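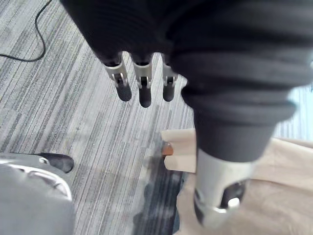 Fingers and thumb of our club's hand, with the thumb tip just over the cloth

Is our cloth-handling score worth anything, or are we kidding ourselves?

Posted by tinshed_tutor, September 21, 2020
Filed under: School and club robotics > Grippers and hands

I help with an after-school robotics club and we've entered the Betancur, the handling challenge, in the open-hardware class. The task is to pick up the corner of a cloth lying on the floor, lift it clear and put it down inside a marked area. Nothing fancy. Our hand is a Girkov with three fingers and a thumb, in the black ribbed sleeve. The fingers have rubber tips and the thumb has the open metal one.

The students are reporting 94 good lifts out of 97 tries. They are delighted, and I'm the miserable one in the corner, because I have watched this hand work and it doesn't look like a hand that hardly ever misses. When I asked how they decide what a good lift is, the answer was "when it picks it up". When I asked who puts the cloth back between tries, one of them said they do, by hand, "where it was".

So my doubts are these. The cloth is always the same cloth, a beige one with some give in it. The floor is always the same striped carpet, and carpet is kinder to a gripper than a hard floor, or so I've been told by people who may not have tried it. And I've a strong feeling that the hand is learning where the cloth is put and not much about cloth.

The other thing is the metal thumb tip. The makers' leaflet says it "improves grip on textiles". I can't see how. Smooth metal against rubber on the other side seems like a recipe for the cloth sliding out, and there's an opening in the tip that looks made for catching threads. Two of the parents think we should swap it for a rubber one before we do anything else.

We've got until June, so there's time to do this properly. What would you change first, and is there a fair way to score it that a group of teenagers will put up with? I don't want to flatten them. I also don't want them standing up in front of judges with a number that falls over at the first question.

sprocket_and_sons
Top rated reply

Your nose is right. I wouldn't trust that score either, and I've sat behind a judging table for the Ukimum regional often enough to know what the first question will be. It'll be "did you throw any away?" Ask your lot that before you ask anything else. I've seen plenty of tables where a failed try got called a practice run after the fact. I don't think the students were lying. They saw the arm wobble at the start and decided it hadn't begun yet.

What I'd do:

Write down what a good lift is before the next session, in one sentence, and pin it up. Ours was "the whole corner is off the floor and stays off while someone reads this sentence aloud". Daft, but it stopped the arguing.

Every press of the start button is a try. If the cable snags, it's a try. If somebody's foot is in the way, it's a try, and you write "foot" next to it.

The student who resets the cloth mustn't be the one who wrote the program. Have them drop it from knee height and leave it as it lands. I'd expect your score to sink like a stone the first time, so warn them.

Then do the same again with a different cloth, a tea towel or an old pillowcase. If it only works on the beige one, that's a perfectly respectable thing to tell a judge, so long as you say it before they find out.

On the thumb, leave it alone for now. Change the tip and the scoring together and you won't know which of them did what. I share your doubts about the leaflet, mind. "Improves grip" compared with what? If they wanted me to believe it they'd have printed the test. Once you've got a score you trust, fit the rubber tip, run the same test and let the students argue from their own sheet.

Brodia_parent
I would not bother with any of this, just get the better hand. Our school had one on loan and the difference was night and day. Yours looks like the older sort. The rubber tips wear out as well. Think we were quoted £457 for the fingers alone, which is a lot, but you get what you pay for.

offcut_drawer

Sorry, but "night and day" on whose scoring? That's the thing being asked. A club I know of bought new fingers on the strength of a demo and came back with the same misses and no money for the bus.

I'd agree with most of the top reply, with one grumble. Dropping the cloth from knee height isn't random, whatever people say. Kids get good at dropping it nicely. We marked out a few starting spots on the floor, put the numbers in a mug and drew one before each go. It took longer and there was moaning, but the moaning stopped when another team tried to pick holes in our sheet and couldn't.

One practical point about carpet. Check whether your fingertips are pressing on the carpet through the cloth when they close. Ours were, and the pile was doing half the job. We put a sheet of hardboard under it and the lifts went to pieces for a fortnight. I can't promise yours will be the same, it's a different hand. But find out in your own room, because I doubt the Betancur lot will be laying carpet for you. Their rules only say "flat surface", last I read them, and somebody should email and ask what that means.

tinshed_tutor
Reply from original poster

Thanks. I asked the "did you throw any away" question and got a long silence and then "only the ones that didn't count". So the sheet is being started again from nothing. Hardboard I can get. Nobody is buying new fingers.

I've emailed the organisers about the floor and will post what they say, if they say anything.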